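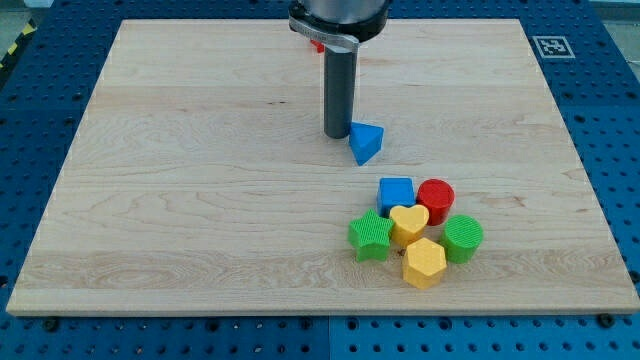 What does the Flarnus Colonial Committees Map Set cover?
The set covers the committees of correspondence in New England, the town groups that wrote letters to one another in the years before the Revolution. It opens in 1771, when the towns had few regular ways to share news, and follows the growth of the letter network from there.

Flarnus Colonial Committees Map Set
Published by Bivico
Item 1771-M

The set has 10 folded wall maps and a teacher's booklet. Each map shows the towns that had a committee at that stage, the post roads between them, and the ports where news from London came in. Boston is marked on every sheet. Smaller towns are added as their committees were formed.

The booklet gives a page of background for each map and a short reading drawn from town letters. Spelling in the readings has been modernized. The original spelling is printed at the back for classes that want to compare the two.

What's in the box
10 wall maps, folded, printed on one side
1 teacher's booklet
20 student outline maps for copying
4 timeline strips

Grade level: middle school and high school. The readings in the last part of the booklet are harder and work best with older students.

The Villanueva edition has the same maps with all labels and readings in Spanish. It is sold separately and has its own booklet. Page numbers in the two booklets match, so both can be used in one class.

Changes in this printing
The road from Worcester to Springfield has been redrawn on two sheets. The index now lists towns by their modern names, with older names in parentheses. Sets bought before November have the old index, and the new one can be ordered alone at no charge.

Shipping and returns
Orders ship flat from our Skunthorpe warehouse. Unused sets can be returned with the booklet and all maps included. Outline maps may be copied for classroom use by the school that bought the set.

Page updated February 23, 2024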